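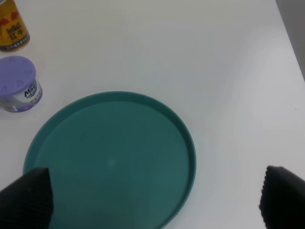 I have been meaning to write up the money side of this little robot arm project for months, and since it is December and the kitchen is full of people who don't want my help, I have shut myself in the back room with a pot of coffee.

When I began I had 1000 dollars set aside, saved up very slowly, and I was sure that all of it would go on the arm. My friend Agnes Haugland, who has bought more of this sort of thing than I ever will, told me to write down the gripper, the camera, the power supply and the table before I so much as looked at arms. I didn't listen (sorry, Agnes!) and spent two happy evenings comparing reach and payload on the Hurnero and the Zidus, as if those were the only numbers in the world.

I went with the Hurnero in the end, with the wrist camera in the bundle, and it came to 825 with shipping. The Zidus was lovely but it would have eaten the whole budget and left me with an arm and no fingers. Then came a pair of ribbed black finger pads from Loureiro for 49, and I went back and forth over those for longer than I did over the arm itself, which tells you something about how I shop. The plain pads were cheaper, but I wanted the texture for picking up slippery things, and I still think it was money well spent.

The table I already had, a plain white one, and I'm so glad I didn't buy a special bench. Same goes for the things I practice on. Amdale will sell you a boxed set of test objects, very handsome, and I did have it in the cart for a while! But a round teal tray, a gold Red Bull can and a little tub with a purple lid give me plenty to be getting on with, and I can swap in something else from the cupboard whenever I get bored.

If I were planning it again I would put more aside for the dull stuff. Clamps, a longer cable, a decent lamp, a spare set of pads. I had them all lumped together on one line called "bits" and that line has been crossed out and rewritten so often that the paper has gone soft.

Next on the list is a second camera on a stand, so I can watch the whole table as well as the view from the wrist. I'm pricing the stand first this time, and I have promised Agnes she can see the list before I order anything.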